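Water, Records and Patience: A Conversation with Janaína Marinho

December 26, 2023

The Pruvura Institute for Household Water began its work in a rented storefront with two desks and a telephone. It now advises owners of older homes across the county on private wells, cisterns and rainwater collection. Janaína Marinho has directed its field program for nine years. She spoke with the Institute's newsletter about the past season, the state of private wells in the region and the work planned for the coming year.

Ms. Marinho came to the Institute from public health, where her duties included inspecting kitchens and child care centers. She describes the change as smaller than it might seem. "An inspection is an inspection," she said. "You arrive, you introduce yourself, and you ask to see where the water comes in. In a restaurant that takes a minute. In a farmhouse from the 1920s it can take most of the morning."

The field program visited 182 homes this season. A visit normally includes an inspection of the wellhead, a review of any paperwork the owner has kept, and the collection of water samples for an outside laboratory. Owners receive the results by mail with a letter explaining each figure in everyday terms. Ms. Marinho writes many of these letters herself and regards them as the most important part of the service.

"A laboratory report is written for other laboratories," she said. "If I send a family a sheet with a column of numbers, they put it in a drawer. If I send a letter that says the water is fine to drink but the cap on the well should be replaced before spring, they call someone."

Of the wells inspected this season, 47 were found to have a cracked or poorly seated cap. Ms. Marinho said that she had expected a high number, given the age of the housing in the northern townships, but that the total still surprised her. Insects and surface water can enter through a gap too narrow to notice from a standing position. The Institute's inspectors are instructed to kneel and run a hand around the full edge of the cap, and to record what they find before leaving the property.

She spoke at some length about records. Many owners know only that the well was there when they bought the house. The depth, the date of drilling and the name of the driller have often been lost. Where a drilling log survives, it tends to be found in unlikely places: folded inside an appliance manual, or penciled on the wall of the pump room.

"We had one on the back of a feed calendar," she said. "It gave the depth, the flow, and what the driller had for lunch. I was very glad to have it."

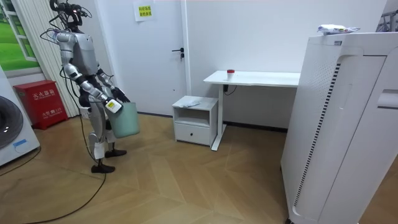
The Institute maintains its own archive of drilling logs, begun under the Bundus project and now holding more than 1,000 entries. Bundus was planned as a survey of a single township. Requests from neighboring townships arrived before the first was complete, and the board agreed to extend the work. Entries are checked against county maps, and an owner may request a copy of the record for a property at no charge.

Asked what an owner can do without professional help, Ms. Marinho gave a short answer. The ground around the wellhead should slope away from the casing. Fuel, fertilizer and paint should be stored elsewhere. Water should be tested once a year, and again after any flood or repair to the system. She also recommends that households keep a notebook near the pump and write down any change in taste, color or pressure, with the time of day.

"People remember that the water was cloudy last year," she said. "They do not remember whether it was before or after the heavy rain. The notebook remembers."

The conversation turned to rainwater collection, which has drawn growing interest among homeowners with gardens. Ms. Marinho supports the practice and would like to see more of it, although she asks that collected water be kept for outdoor use unless a proper treatment system has been installed. She was direct about the condition of many of the tanks she sees.

"The tank is bought in a burst of good intentions, and then the screen at the top is taken off to clear some leaves and never goes back on," she said. "By August there are mosquitoes. A screen, a lid and a drain at the bottom will solve most of it."

In October, the Institute held its annual open meeting at Ikonen Hall. Attendance was higher than in previous years, and the question period ran well past the scheduled close. Many of those present asked about water softeners. Ms. Marinho said that the Institute does not recommend particular products, and that owners should have a test result in hand before agreeing to buy any equipment.

"A softener deals with hardness," she said. "I have met owners who bought one to get rid of a smell. The smell was coming from the water heater."

She was also asked at the meeting about the cost of replacing a well entirely. Her advice is to obtain written estimates from several licensed drillers and to ask each of them how the old well will be sealed. An abandoned well left open can carry surface water directly to the supply used by neighboring homes. Sealing is required by the county, but the Institute continues to find older wells covered only by boards or a sheet of metal.

The coming year will bring a change in how visits are scheduled. Owners have until now been seen in the order in which they applied. Under the new arrangement, named the Trolon schedule after the creek that divides the service area, each side of the creek will be assigned its own months. Ms. Marinho expects the change to reduce driving time and to allow a second visit where a first test has raised a concern. Households with infants, or with a member whose health is at particular risk, will continue to be seen ahead of the schedule.

The program also intends to prepare a printed guide for people buying a home with a private well. It will list the documents to request from a seller, the tests to arrange before closing, and the terms a buyer is likely to meet in a laboratory report. Drafts have been read by two real estate offices and by several recent buyers. Ms. Marinho said that the buyers' remarks had been more useful to her than those of the professionals, particularly where they had crossed out a sentence and written a question mark beside it.

She was asked, finally, whether she drinks from a private well at home. She does. It was drilled before she bought the house, and for several years she had no log for it. A former owner's daughter mailed her the original last winter, after finding it among her father's tax papers.

"It was deeper than I had been telling people," she said. "I have corrected the archive."

Owners who wish to request a visit may apply in writing or by telephone during office hours. Applications should include the address of the property, the approximate age of the house and a note of any earlier test results.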